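Unit 4: Weave Structure and Everyday Fiber Goods
Course notes, Gudrun Wunderlich

Last unit covered where fibers come from. This one is about how they are held together once you have them. Read Després, chapter 4, before the lab. The shelf copy is at the front desk.

Any woven structure has two sets of elements. In cloth we call them warp and weft. In basketry the fixed ones are stakes and the moving ones are weavers. The stakes set the shape, the weavers fill it in.

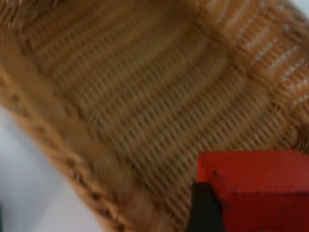

Plain weave is over one, under one, with the next row reversed. It is the oldest structure we have good evidence for and still the one most students make first. When the weavers are pushed down tightly between stakes set at even distances, the openings line up in rows. Look at the inside of the tan basket: the dark slots between the strands follow the curve of the wall, and they bend most at the rounded end. If your own rows wander there, check your stakes first.

Twining uses two weavers that cross between stakes. It is slower and holds better. Coiling is not weaving at all, though shops label it that way. We come back to it in June.

Materials. Willow needs soaking, and soaking times vary with thickness and age. Rattan core takes less. Synthetic strand needs none, but it springs back, so clamp the first rows.
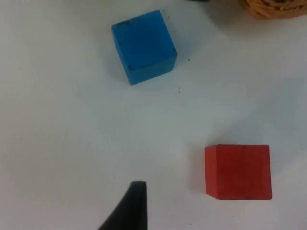 Keep a sample card for each material you try. Write down the strand width, the stake spacing and what went wrong. Cards from the Ullden workshop are in drawer 38 - handle them by the edges.

Terms to know: stake, weaver, upsett, waling, border.

For the lab: bring side cutters, a bodkin and an old towel. Room 816, second half of the afternoon. Lorne Després will show the base and the first rows of siding, and you finish the border on your own time.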